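8/20/22 – Stitgate workshop, dye bench

Third try with the walnut hull bath. I took 300 g of dried hulls from the Geltau sack and left them in rain water since the evening before. Jui-lin Lai asked me to write the amounts more clearly this time, so I do it here. Wool: 87 g, four small skeins, scoured but without mordant. Water: enough to cover, I did not measure it (sorry, Jui-lin).

Heated slowly, then kept just under simmering for one hour. I stirred only when I turned the skeins. After cooling in the pot, skeins A and B came out a warm brown, nearly the same as the April sample. Skein C is paler on one side. I think it was pressed against the wall of the pot. Skein D went back in for the night.

Hagos Tesfamariam looked at A and says it is too red for the Nulunora blanket. I do not agree, but I will wait until it is dry and look again at the window. Wet wool always makes me too optimistic.
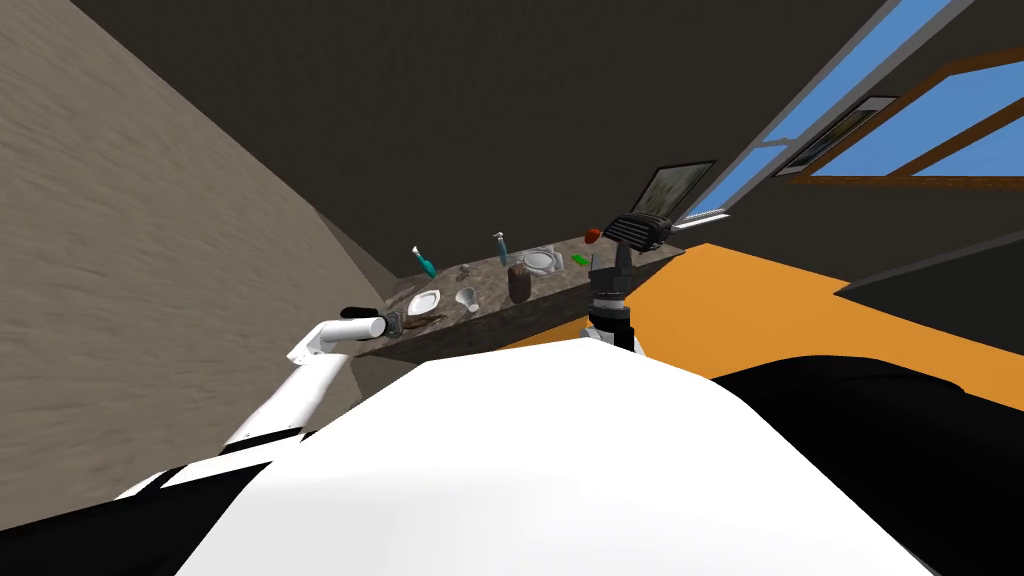

Simulated view, both arms near the counter.

The iron jar is nearly finished. For the next bath I want to dip half of skein B in weak iron water and keep the other half as it is, so that we can compare on one thread. Hsiu-ying Liu has done this with onion skins and got a good gray green, but she warned me that the wool feels harsh if it stays in longer than some 6 minutes.

Still open: does the hull water keep? I poured the rest in the tall jar with a cloth on top – no lid, it must breathe. Ching-wen Chow, please do not throw it away, it only smells bad.

Labels for A, B and C are in pencil, because the pen ran last time. Rinse D tomorrow before the sink is needed for the linen.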